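**Moving the home lab from one big Docker host to system containers: worth it?**

*Posted in: Self-Hosting / Containers and VMs*

---

**tinplate_otter**

I've finally done it! After years of running every service I own on a single Docker host, I moved the whole lot over to system containers last month, managed with Wakow, and I'm having so much fun with it that I wanted to write it up while it's fresh.

Setup before: one old desktop, one enormous compose file, and a folder of bind mounts I was scared to touch. Setup now: three small nodes in a cluster, each service in its own container with a real init system, its own users and its own logs. I can open a shell in any of them and it feels like a tiny server. I had forgotten how nice it is to just type `systemctl status` and get an answer!

Things I love so far:

- Snapshots before every upgrade. They take no time at all on a copy-on-write pool.
- Profiles. I have one for "talks to the internet" and one for "doesn't", and every container gets one or the other.
- Moving a stopped container to another node is a single command.

Things I'm still working out: backups (I'm trying Poren for this, more below if anyone wants it) and whether my photo gallery should be a container or a full VM.

What are the rest of you running? And has anyone gone the other way?

---

**mossback**

Congrats on getting out from under the giant compose file. I'm going to be the grump, though. You've traded one host to patch for a pile of little operating systems that each need patching. With Docker you pull a new image and you're done. How are you keeping the insides up to date?

---

**tinplate_otter**

> How are you keeping the insides up to date?

Unattended upgrades for security fixes, turned on in the base profile through cloud-init, so every new container gets it from birth. For the bigger stuff I have a script that snapshots, upgrades, restarts and checks that the service port answers. If it doesn't answer, it rolls back and sends me a message. The whole thing is shorter than my old compose file (much shorter!).

I'll grant you it's more moving parts. I like these parts better.

---

**quietfan42**

I run both and I'm pretty happy. System containers at the bottom, and inside one of them I run Docker for the handful of apps that only ship that way. You need nesting turned on:

```
wakow config set dockerbox security.nesting=true
wakow restart dockerbox
```

Check your storage driver after the restart. Mine fell back to the slow one without saying a word, and image pulls ate the pool until I spotted it with `docker info`.

---

**mossback**

Docker inside a container inside a cluster. I need to lie down.

---

**quietfan42**

Ha! It's been up since March and I only think about it when somebody in a thread like this makes fun of it.

---

**pondwater**

For the photo gallery question: VM, no hesitation. Mine does face matching and wants the GPU, and passing the whole card through to a VM was far less fiddly for me than lining up driver versions between the host and a container. Every kernel update on the host used to break it.
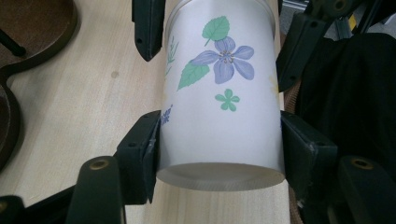 The other thing in favor of a VM is that you can give it a hard memory ceiling that the app really believes in. Inside a container some programs still look at the host's total RAM and size their caches to match, and then you get killed processes at 2 a.m. when the nightly indexing kicks off.

---

**tinplate_otter**

@pondwater that's super useful, thank you! I hadn't thought about the cache sizing at all. How long does yours take to boot? One of the joys of this move has been containers that come up before I've let go of the Enter key.

---

**pondwater**

Longer than a container, short enough that I don't care. I reboot it when there's a kernel update and otherwise leave it alone. Make sure the guest agent is installed and running or you'll get no IP address in the instance list and `exec` won't work. I lost an evening to that one. The VM was fine the entire time, it simply had no way of telling the host.

---

**hexnut_lane**

I disagree on the GPU. Passing the card to a container means two or more containers can share it, and with VM passthrough it belongs to one guest and that's it. I have the gallery and the media server on the same card and they get along great. Yes, you have to keep the driver versions matched. I put a hold on the driver package on the host and update both sides together.

---

**pondwater**

Fair, if you need sharing then containers win. I only have the one thing that uses it.

---

**mossback**

Going back to the first post: what's Poren like for backups? I've been using Hinrichs forever and it's solid, but restoring one single file out of an instance backup is a chore.

---

**tinplate_otter**

Oh, I was hoping somebody would ask! Poren mounts a backup read-only, so you can browse it and copy out the one file you wanted. It dedupes across instances too, and with system containers that matters a lot, as they all share most of the same base files. My backup disk was sized for the old setup and I thought I'd need a new one. I don't!

The rough spots: the docs assume you already know its vocabulary, and pruning is slow enough that I moved it to its own schedule. I also haven't tested restoring a whole VM with it yet, only containers.

---

**hexnut_lane**

Test that before you trust it. I've done four full restores with Hinrichs and every one came back clean. It's clunky and the interface is ugly, but I know it works because I've needed it. Restoring to a *different* node is the one to try, with the original switched off.

---

**tinplate_otter**

Good call. I'll spin up a throwaway VM, back it up, delete it and bring it back on another node.

---

**saltmarsh_dev**

Does Wakow handle a node dropping out of the cluster gracefully? I'm tempted, but I only have two machines and I've read that's a bad number.

---

**quietfan42**

It is a bad number for the cluster database, you want three so there's still a majority when one goes away. With two I'd run them standalone and add each as a remote of the other. You can still copy and move instances between them and there's no quorum to lose. I ran that way for ages before I got a third box.

---

**saltmarsh_dev**

Perfect, that's more than enough for me. Is there anything special to set up on the network side for remotes? One box is on Fumix for its firewall and it blocks everything by default.

---

**quietfan42**

Just the API port, open between the two boxes and closed to everyone else. In Fumix put the rule in the LAN zone and reload. Then generate a trust token on one side and paste it into the `remote add` prompt on the other.

---

**tinplate_otter**

Update on the restore test! The throwaway VM came back on the other node and booted. The network config did not come along, though: it landed on the default bridge and I had to reattach the right profile by hand. So hexnut_lane was right to push me on it. I'm adding the profile list to what gets backed up and then I'll try again with a container that has a custom volume attached.

---

**mossback**

Volumes are where Hinrichs got me the first time. Post what you find, I might even try a container this weekend.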